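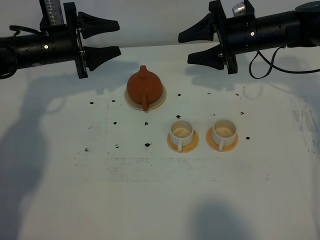 Teapot and the two cups on their saucers, November.

Notebook - Brorkton trip planning, hands-on room visit

Back from the Prernmont children's museum, writing this up before I forget it. Po-yen drove, I had the two kids from the test family plus my own. We left Brorkton at 8:40 and were parked by 10:15, with one bathroom stop at the Clustow exit. The stop is clean and has a picnic table, so it stays on the route sheet.

Parking: use the lower lot. The upper lot looks closer on the map but the path from it has stairs, and we had the stroller. The lower lot was 4 dollars for the day, coins or card.

Ground floor is the water room and the ball wall. Kids under five stayed at the ball wall for most of an hour. Smocks in the water room run small. The seven-year-old gave up on hers and got soaked to the elbows, so add a spare shirt to the packing list. The dryer by the door works, slowly.

Upstairs is the Holzer gallery, with the bridge-building tables and the dark tunnel. The tunnel is 14 steps long by my daughter's count. Two of the three kids loved it. The youngest would not go in and we did not push. There is a way around on the left which the floor map doesn't show - I marked it on our copy.

Lunch: the cafe line was bad at noon. Go at 11:30 or bring food. Grilled cheese was fine, fruit cup was mostly melon. Outside food is allowed on the patio only.

Kam-wah asked about group size. The desk told me the building holds 300 and they stop selling walk-up tickets when it fills. For a family outing of our size I would still book ahead. Groups over 12 need a separate form, which I have not seen yet.

Changes to the draft itinerary:
- arrive at opening, upstairs first, water room last
- move lunch to 11:30
- drop the gift shop stop, or keep it to ten minutes
- leave by 2, the little ones were done by then

Still open: stroller storage (Po-yen thinks there are lockers, I saw only hooks), and whether the outdoor play yard closes for winter. Kam-wah is going to call the front desk about both.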